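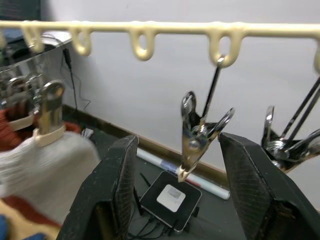
Submitted by Ines Halvard

Clonel: a two-finger gripper arm for small hanging objects
Final report, second-year design project, Trekness Technical College

1. Goal

The goal was to build a low-cost arm that can take a metal clip off a hanging rail and put it back. Clonel was built at home and in the shared workshop at Korkcombe, where I had a bench two evenings a week. The budget was 1390 dollars and I spent almost 700 of it, mostly on motors and on parts I had to buy twice.

2. Arm

The arm has 6 joints. The base is bolted to a steel plate so it can be moved between benches. The first three joints carry most of the load and use larger motors bought from Egger. The links are aluminum tube with printed brackets at the ends. The elbow bracket cracked in the second week and I printed it again with thicker walls. The new one has held up.

3. Gripper and camera

The gripper has two flat black fingers that close toward each other. Each has a crosshatched surface for grip. I tried smooth fingers first, and the thin wire handles of the clips slid out sideways. The edges are now worn and have started to fray a little, so the pads should be replaced before the arm is used much more.

A small camera is mounted at the wrist and looks out between the fingers. I chose this over a fixed camera on a stand because the arm kept blocking the fixed view. The drawback is that the fingers take up a lot of the picture and hide whatever is behind them. With the clip I want in the gap, the other clips on the right are partly behind the finger.

4. Test setup

The rail is cream plastic with rounded loops along the underside, and it runs in front of a white wall. A spring clip hangs from a loop on a thin dark rod. There are clothes on hangers at the left. I left the router on the floor near the baseboard along with its cables, and the software had to cope with them.

5. Software

The program finds the clip, lines up the gap between the fingers with it, moves in, and closes. I labeled 742 pictures by hand to train the detector. Labeling took longer than any other part of the software work.

Shiny metal was the main difficulty. Bright spots on the clips shift as the wrist moves, and early versions of the detector jumped from one clip to another when several were bunched together. Lowering the room light helped. Slowing the wrist for the last part of the approach helped more.

6. Results

The arm picks up a single clip reliably when it hangs still and has space on both sides. It often fails if the clip is swinging, and I added a short wait before the fingers close. Picking from a bunch does not work well yet. The usual failure is that one finger pushes a neighboring clip into the gap.

Putting a clip back on the loop works only if the rod is still close to vertical in the grip. I did not finish the code that corrects the angle.

7. Remaining work

The bench at Korkcombe is mine until October. Before then I plan to fit narrower fingers, route the wrist cable inside the forearm tube, and write the angle correction. The parts list and wiring diagram are in the appendix.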